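Wallo Community Boards > House & Shop > Projects

Thread: White tabletop, third coat, still regret

kneutsugah
12/16/25
I have now painted the same worktable white three times. The first coat went yellow by February. The second came off on a cereal bowl. The third is a waterborne enamel from Mimcombe, and I want to hear from people who have lived with it before I put a fourth layer of hope on top. The can says 31 days to full cure. Does anyone wait that long?

furix_fan_2104
I waited nine days. Then I put a mug down and the mug stayed.

Carmela C.
You want the two-part stuff. It stinks, the can is useless by dinnertime, and you'll throw out a good brush. But mine has been through six years of teenagers and a sewing machine.

aurel_n
Disagree with Carmela. Two-part is great until you chip it, and then you're sanding the entire top to fix a spot the size of a lentil. One-part enamel, thin coats, scuff in between. And leave it alone. Most "bad paint" is impatient paint.

Carmela C.
Mine hasn't chipped, Aurel.

aurel_n
Yet.

kneutsugah
Before you two get settled in, this is the white I'm after. Bright, but not refrigerator.

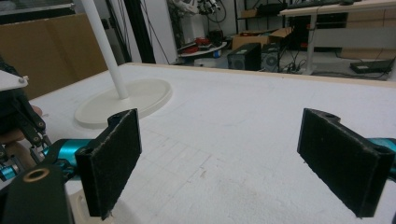 The white, between the grippers.

Gheorghita
Every screen in this thread is showing a different white, so good luck. Take a chip to the store. When I did my kitchen I matched the color from my phone and ended up with what my sister calls "dentist."

furix_fan_2104
Dentist would be an upgrade. Mine is "old piano."

emilian_c
Nobody has asked what's under it. If the first coat was oil and you went over it without a bonding primer, the brand doesn't matter. Which was it?

kneutsugah
The first can came with the house. The label said "WHITE" and the rest was drips.

emilian_c
So, oil. Strip it to bare wood and start over.

aurel_n
You can't know that from a drippy label. Rub a hidden spot with denatured alcohol on a rag. Latex gets gummy, oil mostly shrugs. Do that before anyone buys stripper.

Carmela C.
Or buy a piece of melamine and go outside for once.

kneutsugah
Did the alcohol test under the back edge. It shrugged. Emilian, you may be insufferable now.

emilian_c
Thank you. Bonding primer at the very least, but I'd still strip it.

furix_fan_2104
Does the alcohol thing help with getting a mug off?

aurel_n
Start a new thread.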